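Piduvport Shared Workshop
Bench robot cell: pre-use and periodic inspection checklist

Machine: six-axis arm with two-finger gripper, bin picking build, Bay 7
Build name: Garba
Inspected by: Wilma Baxter
Build lead: Temitope Tijani
Date: 16 Feb 2024
Result: Conditional pass. Reduced speed only until items 2.3 and 4.2 are closed.

Mark each line P (pass), F (fail), C (pass with comment) or N/A. Comments go under the line they belong to. A line left blank counts as a fail.

1. Isolation and stopping

1.1 Main isolator lockable in the off position: P

1.2 Emergency stop at the bench drops the drives: P
Tested from rest and during a slow jog. Reset needs a separate action at the controller, as it should.

1.3 Emergency stop at the bay entrance drops the drives: C
Works, but the button sat behind a coat hook. Hook moved during the inspection. Please leave it where it is now.

1.4 Teach pendant enabling switch, all three positions: P

1.5 Speed limit set in the controller and password held by the build lead: P
Limit confirmed at 200 mm/s. Ese Ogbonna asked whether it can be raised for cycle testing. Not before 2.3 and 4.2 are signed off.

2. Arm, wrist and cables

2.1 Base bolts present, torque marks aligned: P

2.2 Joint covers fitted, no play felt by hand with brakes on: P

2.3 External cables supported through the full range of travel: F
The yellow cable and the black bundle run along the outside of the arm and loop out beside the wrist joint. The loops are a snag hazard. A second black bundle, again with a yellow cable in it, sweeps over the corner of the bin. Tie both runs back with hook-and-loop straps at each segment, leave enough slack for full wrist rotation, and reroute the lower bundle clear of the bin rim. Recheck at the ends of travel, with the arm jogged by hand control.

2.4 Cable jackets free of cuts and flattening: C
No damage found by touch. Check the bundle at the bin corner again once it has been rerouted.

2.5 Gripper mounting screws tight: P

2.6 Finger covering secure: C
Pick at the edges before each session. Replace if any part lifts.

3. Bin and work surface

3.1 Bin cannot be shifted by a light push from the arm: C
Spring clamp with orange handles fitted at the left rim. It is acceptable for slow runs. A spring clamp is not a permanent fixing, and Ansel Hutchins has offered to make a bolted bracket. Accepted, with thanks.

3.2 Bin edges free of burrs: P

3.3 Bin surface condition: C
Coating has flaked off the lower part of the sloping divider, and the metal floor is scratched. No sharp edges. Vacuum out any flakes before a run, and record it here if the patch grows.

3.4 Test objects suitable, nothing brittle or pressurised: P
Tape measure, toy block and similar. If the tape measure is used as a pick target, its blade must be locked in.

3.5 Tabletop clear of stored stock and offcuts: F, corrected
Cell-cast acrylic sheet, still in its brown paper, was against the left side of the bin. It belongs to the guard panel job in section 4. Move to the sheet rack and keep it there until it is cut.

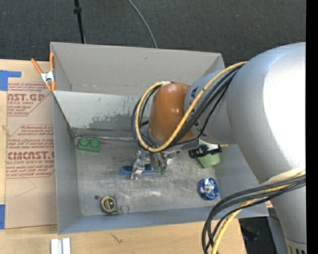 4. Guarding and access

4.1 Floor boundary marked at full reach plus clearance: P

4.2 Fixed guard between the bench and the walkway: F
Not yet built. Panels are to be cut from the acrylic sheet and held in slotted rail. Adesuwa Edet has the drawing. Until it is in place, one person stays at the bay entrance whenever the drives are live, and the cell is not left running.

4.3 Warning sign at the entrance, readable from the walkway: P

4.4 Operators listed and inducted: C
Four names on the list, one induction out of date. That person may watch but may not hold the pendant.

5. Electrical

5.1 Controller enclosure closed, no open knockouts: P

5.2 Residual current device tested with its button: P

5.3 Appliance tags current: C
Controller tag 723 is in date. The tag on the Boltum power supply, number 64, expires in June.

5.4 Leads off the floor in the walkway: P

6. Actions

2.3 Cable support and rerouting: Tijani
3.1 Bolted bin bracket: Hutchins
4.2 Guard panels: Edet
4.4 Repeat induction: Baxter
5.3 Retag power supply: Ogbonna

Reinspection covers sections 2 and 4 in full, plus line 3.1. Book it through the bay calendar after the guard is fitted and before any change to the speed limit.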